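Desk Moves and Shared Space: Your Questions

I'm Kirsty Goodall and I look after desks on the second floor at Dawber. I get asked the same things every September, so I've written down my answers. If yours isn't covered, come find me or write to me on extension 231.

Can I pick my own desk?

Mostly, yes! Tell me which two you'd like and I'll try for the first one. The spots behind the tall partition go fast (they're quieter), so don't wait until the week you move.

Do I have to use the low partitions?

Nope. Some people love having a bit of wall, and some people want to see the whole room and talk across it. If you want one added or taken away, ask the folks next to you first and then send me a note.

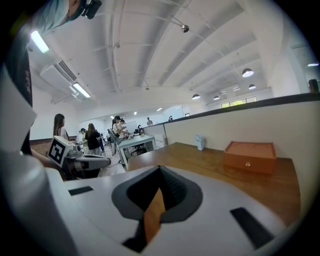
Our floor, with a wooden desktop up front and the whiteboard on the back wall.

Can I keep my own stuff on the desk?

Please do. Boxes, lamps, plants, a mug collection, I really don't mind. I only ask that it fits on your own desktop and doesn't creep onto the neighbor's. Put your name on anything you'd be sad to lose, and take it with you when you change desks, because I've got a whole shelf of orphaned desk things already and it's getting silly.

My chair is uncomfortable. Can I swap it?

Sure, as long as the one you're taking is spare. Try it for a day before you decide. If none of them suit you, Dennis Lightfoot handles chair orders and he'll want your desk number.

What do I use on the wood tops?

A soft damp cloth and then a dry one. No spray, please! Coasters are in the drawer under the printer.

Who wipes the whiteboard?

Whoever wrote on it. If you need something left up, write SAVE and your initials in the corner.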